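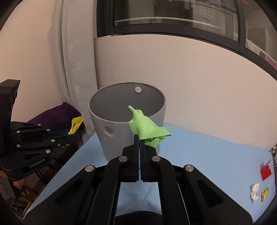 Lime green foam, closed in the grip.

January 13, 2018

Quick one before bed. Psalm practice tonight at Reet's, 19 of us in the front room, no chairs left so I stood by the piano. Jaanus wants the old pointing for Psalm 121, the one in the brown Skudum book. Liis wants the new. Went on for ages. I like the old, the breath falls after "hills" and you can acutally think about the words.

Sarmīte read the Lithuanian through first, slowly, then we chanted it. Quite different. Her vowels are so long you run out of air halfway down the line. Tried it on a single note, better. Tried it with the drop at the end, a mess, everyone landed somewhere else.

Must ask Nomvula about the doubled Amen. She learned it from her grandmother, I think, never saw it written. My copy has a pencil mark there but no idea whose.

Voice gone scratchy. Honey, no milk.

2 verses still not by heart, the sun and moon one and the one after. Keep swapping "keep" and "preserve". Write them on a card for the bus tommorow.

Also return the Eglītis hymnal!! Had it since October. Favourite tune is on the torn page, of course, will copy it out first.

Rice on the stove, going.

2 comments | 19 shares

This site uses cookies. OK

Back to top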